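2019-04-26

**Bastby footpath signs: progress report, second quarter of the grant**

You asked for a page. We have kept to it, mainly by leaving out the correspondence with Vutholm parish about the apostrophe.

## Where we are

The route survey is finished. It covers 148 posts between Bastby and Vutholm, of which 76 need a new arm and 36 need a new post as well. One points into a pond, with great confidence.

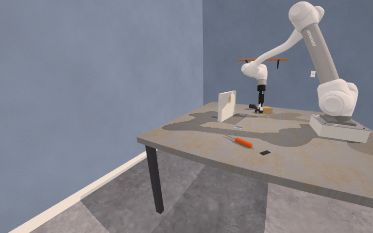

Replacement arms were ordered from Kioko in March, in oak, with routed lettering. The first batch came on time and spelt Vutholm correctly throughout, a standard the old signs never reached. We have paid for that batch and hold the invoice.

Fixing has begun at the Bastby end, where the ground is soft and the complaints are mild.

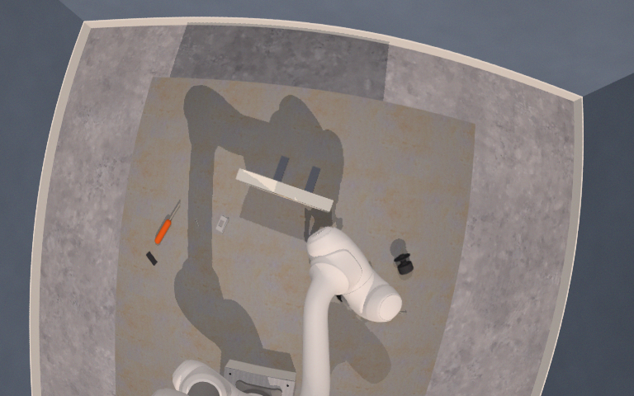 ## Money

Spending is under budget by £379. Please don't ask for it back yet. Post concrete has gone up in price and the hire van has developed a noise.

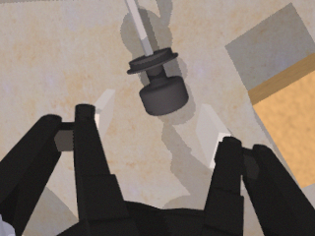 The leaflet is costing more than planned, as Pimus charge for each set of corrections and both parishes enjoy correcting. We have now given them a closing date for changes. It has been received coolly.

## Next quarter

- Fix the remaining arms, working towards Vutholm
- Agree a new spot for the pond sign with the landowner

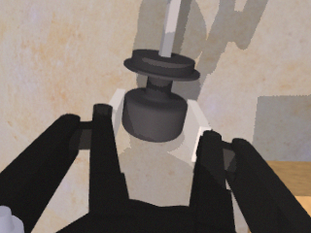
- Send the leaflet to print, with or without the apostrophe
- Claim the second instalment, form attached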